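Gripper comparison, bench safety check
Cell: Guddale
Units on trial: Jernach two-finger, Nillonier adaptive
Last updated: March

1. Emergency stop within reach of the operator. PASS. Reachable from the operator's side only. Anyone standing at the far end of the table would have to walk for it.

2. Guarding or marked keep-out line. FAIL. No line on the floor. The trial plan says "operator awareness" covers this. I don't accept that as a control and have said so before.

3. Grip force limit set and locked. PASS for Jernach. Nillonier is set but not locked, and the Lakatos controller lets any login change it. Limit read 81 N on both.

4. Behavior on power loss. PARTIAL. Jernach held its object. Nillonier let go in 2 of 7 trials. The supplier's note calls this "soft release." To me it's a drop.
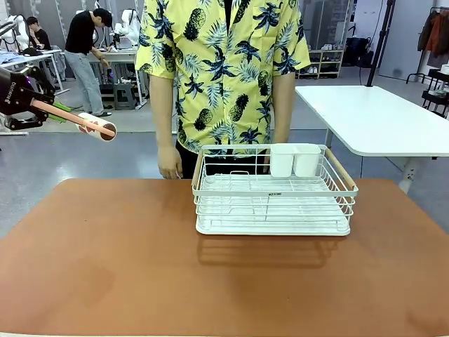

5. Long-handled objects. OPEN. A handle gripped at one end puts the far end well out past the fingers, and the reach envelope on file was drawn for a bare gripper. Redraw it with the longest test object fitted before anyone quotes a clearance figure again.

6. Hands clear of the table while the arm is powered. FAIL. The written rule is hands off the tabletop. Either enforce it or write a rule people will follow.

7. Cable strain relief at the wrist. PASS, both units.

8. Finger pads. Jernach worn at one corner, replace. Nillonier fine, but it has had far less use, so please don't put that in the comparison table as durability.

9. Log complete. FAIL. The controller shows 503 cycles and the paper sheet stops well short of that. Until they match I would not rank one gripper over the other on reliability.

Result: not cleared for unattended running. Recheck items 2, 4, 5, 6 and 9.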